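How to clear out after a takeout lunch at your desk (5 minutes, tops)

Quick one today. Got 29 emails after the desk lunch post, mostly people asking about crumbs and smell. So.

Before you eat:

Put a mat down. Big one, dark is fine. Crumbs on a mat = one shake over the trash. Crumbs on bare wood get in the keyboard, in the drawer, everywhere.

Keep the bag. Dont toss it when the food comes out. It's your trash can for the next half hour. Stand it at one end of the desk, open, handles out of the way.

Move the laptop. Yes, all the way off. I lost a 1000 dollar machine to iced tea in September and I'm still mad.

Bowl on one side, bag on the other, drink (second and third pics) in between and toward the back:
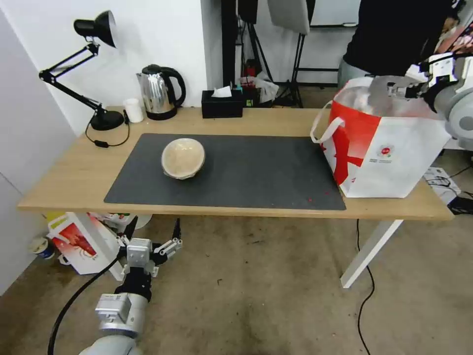
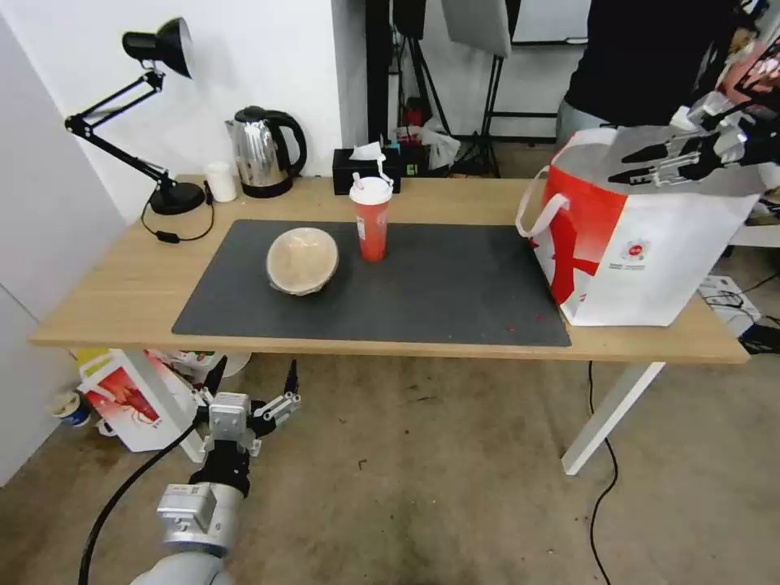
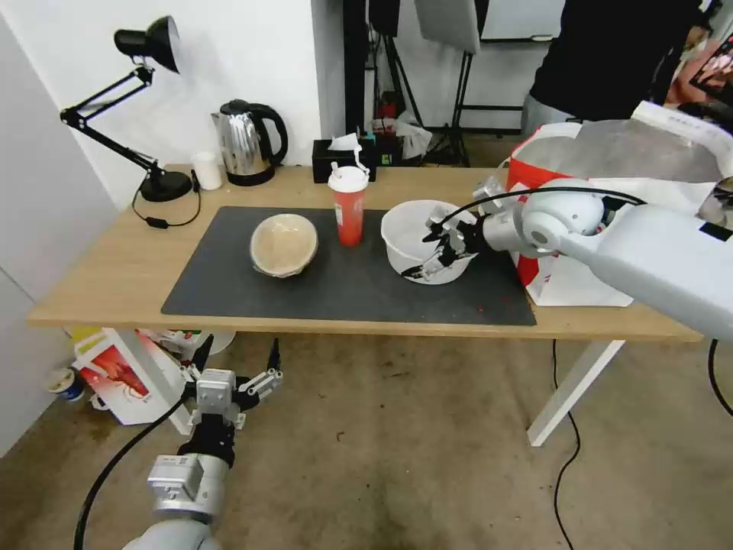 While you eat:

Lid stays on the cup. Always. Straw or spout, whatever, just no open drinks.

Sauce packets go in the bag the second they're empty. Same for napkins.

After:

1. Pour leftover ice in the sink, not the bag. Wet paper rips.
2. Stack the small stuff, push it down flat in the bag.
3. Lift the mat by two corners, fold toward the middle, carry it to the trash. Shake.
4. Wipe the mat with a damp cloth. I use the Tandley ones, any cloth works. No spray cleaner on felt mats, it leaves a ring.
5. Fold the top of the bag over twice and take it OUT. Kitchen trash, not the one under your desk. This is the smell part, it's most of the smell part.

Greasy spot on the wood? Dab of dish soap, warm water, wipe with the grain, dry right away. Do it same day. Kaja Ozoliņš wrote in to say baking soda paste works on old spots, leave it on ten minutes, test a hidden corner frist. Haven't tried it on mine yet.

Mat wont lie flat after washing? Roll it the other way overnight.

Keyboard crumbs are a whole other post. Next week probably.

Updated 05/12/2020, fixed the part on felt.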